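Kitchen people wanted for the Gesora countertop study

Do you have opinions about where the toaster goes? Have you ever moved a friend's cutting board six inches to the left because you just couldn't stand it? We'd love to have you with us this fall!

Gesora is looking at how people set up and use a small stretch of kitchen counter, the kind most of us have in an apartment, where breakfast things, the paper towels and the good cutting board are all competing for the same bit of space. We're recruiting 10 adults to come to our test kitchen at 284 Gallagher Street, second floor, and spend a morning or an afternoon arranging, clearing and rearranging it.

You don't have to be a good cook. Tidy people, messy people, people who share a kitchen with four roommates and people who have had the same one for thirty years are all welcome, and we'd be especially glad to hear from anyone who is left-handed. 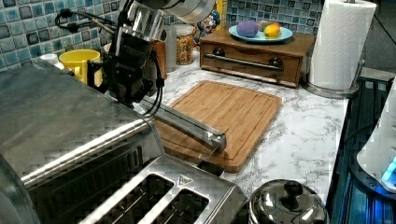
A session goes like this. You come in, have a coffee, and talk with Liesl Aebischer for a few minutes about your kitchen at home. Then you set up the counter for a few everyday jobs: making toast for two, slicing fruit, putting dinner away. The food is mostly the toy kind (fewer crumbs, no allergies to worry about), and the appliances and dishes are ordinary household ones. After each job you put things back wherever you think they belong. There's no right answer, and we truly mean it when we say we want your habits and not your best behavior!

Between jobs we'll ask what felt cramped, what you reached for first, and what you'd happily banish to a cupboard. People tend to get surprisingly passionate about mugs.

Sessions run three hours with a break for lunch or a snack, depending on your slot. You'll be paid $300, by check or bank transfer. Street parking is free, and the number 8 bus stops at the corner of Prarnitz Avenue.

You need to be 18 or older, comfortable standing for half an hour at a stretch (stools are available, just ask), and able to talk in English about what you're doing. If you use a wheelchair, tell us when you write and we'll book the lower counter.

To sign up, send Dwayne Delacroix a short note through the contact form with your name, a phone number, and a few lines about your own kitchen. Photos of your counter are welcome, and please don't clean it first. Sessions start in September and we'll fill places as notes come in.

Posted 8 Sep 2025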